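# Small fixes for a home desk that gets used every day

I've worked from the same desk for ten years now, and most of what I know about keeping it in decent shape I learned by ruining something first. A few of you asked for the desk tips in one place after the kitchen drawer page, so I've dug through my notes and typed them all up (some are very small, sorry!).

## Cables first

If you do one thing this weekend, pull every plug out and start over. I mean all of them. Wipe each cable down with a damp cloth while it's unplugged, because they get disgusting, and put a bit of masking tape on both ends with the name of whatever it belongs to. I write in pencil. Marker bleeds through and goes fuzzy after a summer or two.

Then decide what really needs to come up onto the desk. For me that's the lamp, the laptop charger and one spare. Everything else gets tied to the underside with hook-and-loop strips. Skip zip ties - you'll only have to cut them the day you change anything, and I once nicked a perfectly good lamp cord doing just that.

If your desk has one of those round grommets at the back, feed the cables through one at a time with the biggest plug going first. Trying to shove a fat plug past three thin cords will make you say things. And if the plastic cap rattles, a sliver of felt tucked under the rim quiets it right down.

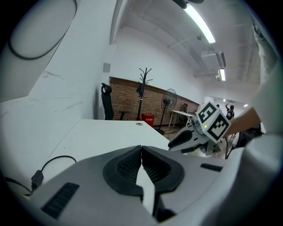
Pale desktops are lovely for a week and then they show you everything. Coffee rings are the main one. My routine is warm water with one drop of dish soap on a microfiber cloth, then a second cloth that's just damp, then dry it off. The drying is the part people skip, and it's where the streaks come from.

For a ring that won't budge, mix baking soda and water into a paste, lay it on with a fingertip, and leave it for ten minutes. Wipe, don't scrub. Try it somewhere out of sight first, and please don't do this on real marble or anything glossy!

Ink is harder. A dab of rubbing alcohol on a cotton swab gets most ballpoint off a sealed top, but keep it moving and keep it tiny. I got greedy once and made a dull patch the size of a quarter, and now the pencil cup lives there permanently.

## The wobble

My friend Elias Fakhoury builds furniture and he cannot sit at a wobbly table, he just gets up and starts looking underneath it. What he taught me is to check the bolts before blaming the floor. Loosen all of them half a turn, set the desk where it's going to live, lean on the top a little, and tighten them again going corner to corner. It fixed mine in the time it took the kettle to boil.

If it still rocks after that, cut a shim from an old plastic card. Folded paper squashes flat and you're back where you started in a week.

## Brick dust

Anybody with a bare brick wall near their desk knows about the grit. I had it in my last apartment and it got into everything, the keyboard most of all. Go over the wall with the soft brush on the vacuum, top to bottom, before you touch the desk. A clear matte masonry sealer helps a lot too, if you own the place or your landlord is nice about it. Two thin coats beat one thick one.

## Odds and ends

- A binder clip on the desk edge holds a charging cable so it doesn't slide off the back.
- Line the pencil drawer with leftover shelf paper. When it gets grubby, swap it.
- Clean the lamp shade. You'll be amazed how much light you've been missing.
- Keep a 21-inch strip of old towel in the bottom drawer for spills. Mine's that long because that's how wide the towel was.
- Sticky tape residue comes off with a little cooking oil, then soap.

I still haven't found a good way to stop the chair casters collecting hair. I've been picking it out with a seam ripper, which works but takes forever, so if you have something better send it over and I'll add it to the list.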